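Coating wear in steel bins: questions for a maintenance planner 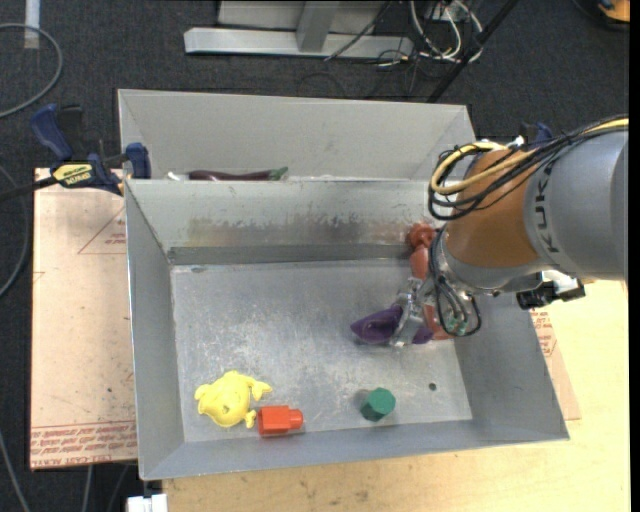 A gray sheet-metal bin with sloping walls. The coating on the far inner wall is flaking.

The maintenance planner at Lornora, a contract parts washer in Brekach, keeps a register of every steel bin on the site. Each entry gives the coating type, the date of the last recoat and a wear grade from 0 to 4. Grade 3 sends a bin to the paint shop. Grade 4 takes it out of use the same day.

The planner, who asked to be identified by job title only, took over the register when it was still a paper file.

"The old file recorded repairs and nothing else," the planner said. "You could see that a bin had been recoated. You could not see what condition it was in when it went."

Most of the wear is mechanical. Castings and turned parts slide down the walls and scrape the floor, and the coating thins first where the load lands. On floors this is treated as normal, and scuffing alone is graded 1. Walls are graded more strictly.

"A floor gets rubbed bright and stays bright as long as parts keep moving over it. A wall that has started to flake has an edge, and moisture gets behind the edge. From there the loss is sideways, under paint that still looks sound."

The inspection is done with a lamp, a plastic scraper and a coating thickness gauge. Loose coating is scraped back to a firm edge before any reading is taken. Readings go into the register in microns, along with a sketch of the affected wall.

Asked about powder coating versus two-part epoxy, the planner was cautious. The site ran both for a full year on bins doing the same work. Powder held up better on flat panels. Epoxy was easier to patch, and patching is most of the job.

"Powder has to go in the oven. A bin in the oven is a bin I don't have, and there's the transport on top."

Recoating is done by Verbeke, a paint contractor, in batches of 56. Bins are blasted, primed and coated, then held for three days before they take a load. The planner has asked for a longer hold in cold weather and expects to have it written into the contract in May.

Drain holes are checked separately. The cut edge carries little coating, and rust there is graded on its own line.

The register now holds 2,000 entries and runs in Nedico, the site's general maintenance software. The planner would like a field for washing chemistry.

"Alkaline residue is the next thing to look at. We rinse, but I have no numbers on what is left in the corners."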